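Sticky cassettes from a community station – best way to get them onto a computer?

Mabli Gwilliam
Posted Sunday, August 25, 2019

Hello all, and apologies if this has been covered before. I've been handed 88 cassettes of Standton community radio, mostly evening programmes with the ads left in, and I'd dearly love to save them before they get any worse. My old Girkico deck still runs, but some tapes squeal and a couple stopped dead halfway through side 2.
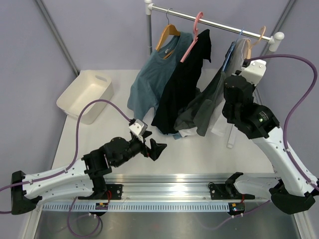 Should I record with the noise reduction switched on?
Leave it off unless the label says the tape was made with it, and do any cleaning up on a copy later.

That much my neighbour told me, but what about the squealing?

Romana Malý

What a lovely job to be given! Squealing is often just a tired shell, so I move the tape into a new screw-together one and wind it right through and back before playing. Clean the heads between tapes too, and adjust the azimuth by ear for each one – it makes a world of difference to the treble. 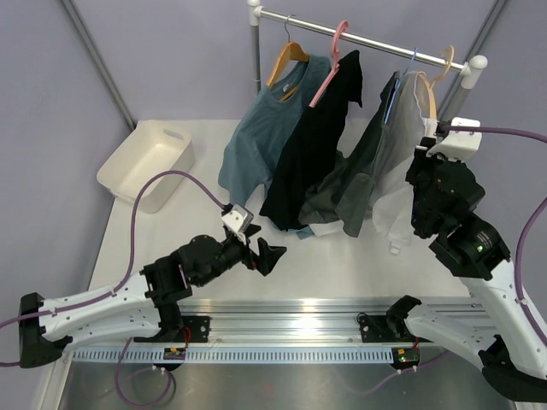 Clothes rail with four garments on hangers

I did a batch of 476 this way over a couple of winters, and my favourite bits were always the ads and the weather. Please don't trim them out. Save as WAV first and make your smaller copies from that.

Iolo Kneath

just get a usb player, cheap as chips. worked for mine 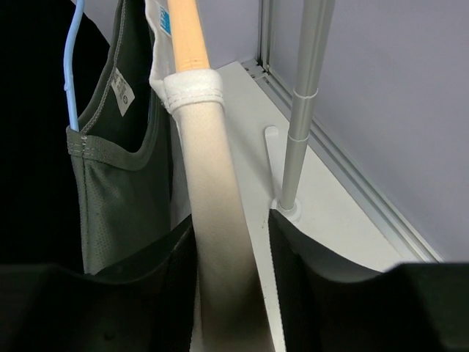 Dwynwen Lloyd: I'd steer clear of those for anything you can't replace, Iolo. I tried one in April and the speed wandered so badly the news jingle sounded seasick. Mabli, stick with your Girkico and have the belts changed, then write down whatever the announcers say about dates and frequencies as you go – I left mine till the end and had to listen to the lot again.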